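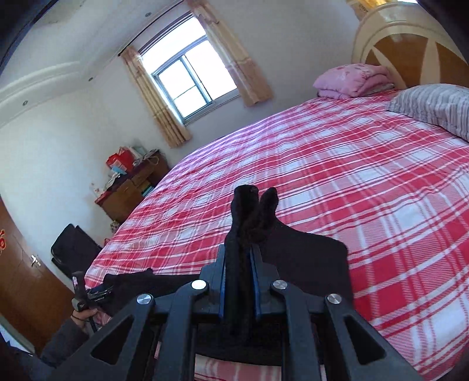
Home Issues Student Papers Archive Submit

Filed under: Robotics / Undergraduate project reports

3.2 Collecting the folding demonstrations

The Plitmont project ran as a one-term course unit. Students recorded demonstrations of household cloth handling, which were later used to train a folding policy for a two-armed robot. Each demonstrator worked with a hand-held gripper in either hand and moved the cloth by opening and closing the jaws. No robot was needed at this stage, so sessions could take place in ordinary rooms.

We chose clothing and bedding over the flat towels used in the first half of the unit. A towel has four clear corners and can be folded from almost any starting point. A garment has to be found first: the demonstrator looks for an edge, pinches it, and draws it out until the shape can be read. Most of the time in a demonstration went on this step. Dark garments were the hardest, as folds in black cloth show little contrast and the hem is easily lost against the body of the garment.

Demonstrators were told to keep both grippers in view where they could, and to let go fully before taking a new hold. They were not told which edge to take first. Veerle Peeters wrote the instruction sheet and kept it to one side of paper. 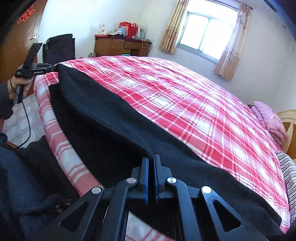 Noemi Palumbo objected at the November review that leaving the first hold open would give the policy too many ways to begin, and that a fixed order would have been easier to learn from. We kept the open rule. A fixed order suited the towels, but it failed on garments that had been dropped in a heap - the edge named on the sheet was often underneath.

In all, 522 demonstrations were recorded and 475 were kept. The rest were removed because tracking was lost on one of the grippers or the demonstrator stopped early. Ettore Colombo and Do-yoon Yeom each checked the full set, and where they disagreed the recording was watched again by both.

Trim was noted separately. Studs, buttons and beading change how a piece of cloth hangs and slides, and a hold taken across them is less secure than one on plain knit. We added a field for trim to the record sheet after the first week (see Figure 2).

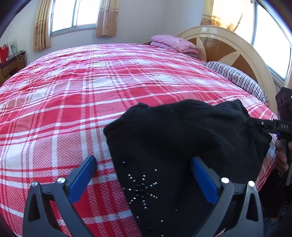
Figure 2. Black garment with a studded starburst pattern on a checked bedspread, with two hand-held grippers.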